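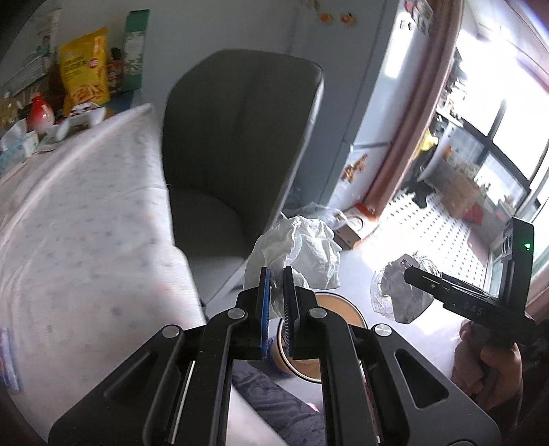 A crumpled white bag between the gripper's fingertips, and the bin on the pale floor near the big table.

Birutė Kļaviņa has opinions about bin liners. Strong ones. She is in the middle of one when I get to the top of the stairs, coat still on, notebook somewhere in my bag.

"Too big is worse than too small," she says. "Too big, you get folds, and things go down in the folds. Tea bags mostly. Then it's yours to deal with."

She runs the shared workroom over the old Drumberg paint store. Sewing on weekdays, repairs on Saturdays, a bit of everything in between. 30 members on the books, 13 of them there often enough to have their own mug. And one rule above the sink, handwritten: whoever leaves last does the bins.

It was Saturday, 12th March, when I went, and the big clear-out was on. Twice a year, this and October. Everything off the shelves, everything looked at, most of it put back.

"People think a clear-out is throwing away," Kļaviņa says. "Mostly it's arguing. Zeller wants his offcuts kept. Fine, keep them, but in a box with a name on."

So what does go? Packing, she says. Thin white bags, clear bags, the stuff fabric gets delivered in. She used to save all of it. Had a drawer.

"A whole drawer of bags! You open it and it comes up at you like bread dough. I kept them 16 months and used maybe two. So now I do it the same day. Parcel comes in, fabric on the table, bag in the bin. Or in the bag for the bags, if it's clean and you have the energy."

The table is the other thing everyone asks about. It's large and it's got a cloth on it, whitish, and the cloth stays on. I'd assumed it was for looks.

"No, no. Pins." She pats it. "On a bare top they roll. On a cloth they stop. And at the end of the day you take it by the corners and shake it outside. I learned this from my aunt, she did curtains for the Sakalauskas hotel, big heavy ones, 46 pairs one summer. She never once swept a pin."

Does she sweep? Constantly. The floor is very pale and shows everything. Dark thread is the worst on it, she says, you see one bit from the door and it bothers you all day. She picked the color herself and would pick it again.

"If it shows, you clean it. A brown floor, you'd just live with it."

We get back to bins, because she wants to. Round ones only. She had a square one from Biko and gave it to her neighbor. The liner never sat right, the corners filled up with fluff – you had to go in with a fork. A fork! Round, you wipe once around with a cloth and you're finished. It lives on the floor by the table and nobody is alowed to move it to the wall.

Why not the wall?

"Because then people throw. From the chair. And they miss, and they say they will get it later."

I ask about liners, properly this time. Her method, as close as I could get it down: shake the bag open first, push it down with your fist so the air comes out, then fold the top over the rim. Not after. Spare goes underneath, flat. When the full one comes up the next is already there, which saves the trip to the cupboard and the converstaion you'd have at the cupboard.

And squash things before they go in. Bags especially. "A bag is mostly air. You're throwing away air." She makes a fist to show me how small it should be.

Someone calls over about the offcuts. Zeller again. She looks at the ceiling, then goes. Comes back with a box, no name on it, and starts hunting for a marker.

Anything she'd tell a new member? She thinks, still hunting.

"Bring your own scissors. Don't cut paper with mine."

Open workroom is Saturdays, side door, ring twice. Bring the thing that needs fixing and something to carry it home in.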